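Kesaswood Community Orchard and Hedge Project
Progress report no. 3, for the Imrie Fund
5 June 2020

Sorry this is a bit later than the grant letter asked for. Report covers planting, the path, the schools side, money. Full receipts to follow by post, scanner at home is not up to it.

Planting

All the bare-root hedging went in before the end of the dormant season. 500 whips, mostly hawthorn and blackthorn with hazel, field maple and dog rose mixed through. Double staggered row along the Lormont boundary, single row by the lane where the verge is too narrow for two. Spiral guards on everything. Rabbits have still had a go where the guards rode up in the wind, so we've pushed them back down and put a second cane in along the worst stretch.

Fruit trees: 46 in. Apples, pears, a few plums and the damsons along the bottom. The two quinces we put in the bid were not available from the nursery in the rootstock we wanted, so those are on order for October. No change to the budget line.

Dry spring has been the main worry. Hardly a drop through most of April and May. The water butt was empty early on and we have been filling containers from the tap at Lormont, with the farm's agreement, and carrying them over. Mulch made a big difference. Where it went down thick the soil underneath was still dark when you dug a finger in, where we ran short it was like biscuit. Losses in the hedge look small but I don't want to give a figure until the autumn check, some of the blackthorn that looked dead in May has shot from the base.

Path and gate

Path is done from the lane gate as far as the first row of apples, 100 metres, crushed stone on membrane with timber edging. The contractor, Stulus Groundworks, finished the day before everything shut in March, which was lucky. The second length, down to the pond, has not started. They have given us a new slot after the summer at the same price and I have that in writing.

Gate is hung but the latch is wrong. Its the sort you can't work from a wheelchair, which was the whole point of paying for that gate. Replacement ordered, supplier is not charging.
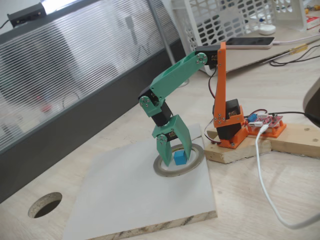
Davina Hepburn

Schools and groups

This is where we are furthest behind, and you'll have guessed why. Two class visits happened before the closures, both from the primary, both on hedge planting. The other visits were all cancelled. The grafting day for adults was cancelled as well, and we lost the scion wood we had been keeping for it as the fridge was switched off at the hall. My fault, should have moved it.

What we did instead: a tree diary sheet for children to use at home, any tree they can see from a window or on a walk. 200 printed, and the village shop put them in with the food deliveries. Some lovely ones have come back. One boy has drawn the same sycamore every week and written down which birds are in it. With permission from the families we would like to put a few on the noticeboard by the gate once it's up.

I'd like to ask if the unspent coach money could be moved to a second print run and some hand lenses. Happy to fill in the change form if there is one, I couldn't find it on your website.

Wildlife

Survey days could not run as planned so this is only what those of us living close by have noticed. Bees on the plum blossom in good numbers. Frost in May caught the late apples, so very little fruit to come, though we'd be taking most of it off trees this young anyway. Slow worm under the old tin sheet by the compost. We have left the sheet where it is.

Long grass between the rows is being left until late summer then cut and raked off. There have been two complaints that it looks untidy. A mown strip along each side of the path seems to have settled that.

Money

Spend is under on visits and training, slightly over on mulch and on canes. Path and trees on budget. Nothing owed apart from the second path payment, not due til the work is done.

Next

Keep watering. Refit guards on the lane side. New latch. Summer prune the plums if the weather stays dry. Confirm the path date. Quinces and gaps in the hedge in the autumn, and a new date for grafting if groups are allowed to meet by then.

Could you let me know about the coach money before the end of the month please, the printer needs to know.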